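Workshop tips: sharing a bench with a robot arm

I work in the packing and sorting room at Wollier, and for two years we have an arm at one of the benches. Before, three of us sorted wooden parts by hand. Now the arm takes the simple picking, and we prepare, check and repair. These are small things we learned.

Put a cover on the bench. Ours is white with gray leaves and peach roses, from a household shop. Kazue Shimada chose it and the engineers did not complain. Wipe it with a damp cloth at the end of the shift and let it dry flat.

Practice with toy blocks before you give the arm real parts. They are cheap, and a few dark scuffs on the paint do not matter. Build a shape with colors you can name easily, so that two people can talk about it across the room.

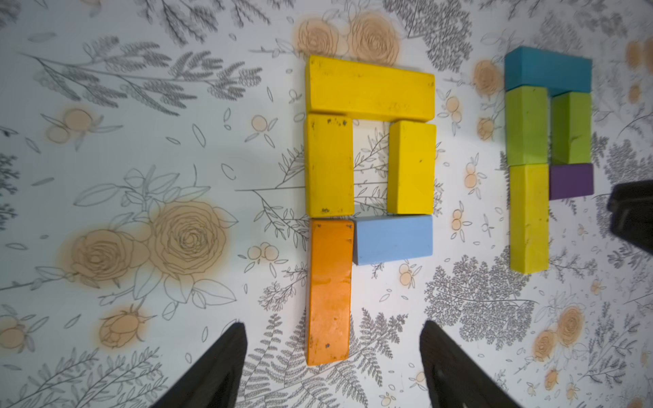 Keep a notebook next to the stop button. Write the time, the part and what you did. Riku Wada wrote some 800 lines in the first winter, and when the supplier came he had an answer for every question.

Leave free space on both sides of a part. The fingers need it, and so do yours when you must correct something. Press stop first, also for a very small correction.
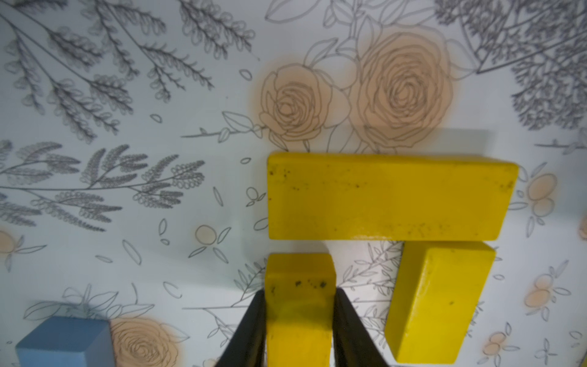
Change places every 100 minutes. Watching is more tiring than sorting, I did not expect this. Misaki Murakami takes the checking table after me, and then I do repairs.

Ask early who will learn the program. In our room only Junpei Mizuno had the training, and when he was away in November we waited a lot. Now all of us can restart the arm and change a simple task.

Do not throw away the old hand trays. We still use them for short orders, and new colleagues learn the parts faster with them.

Divya Chacko, 2018-03-27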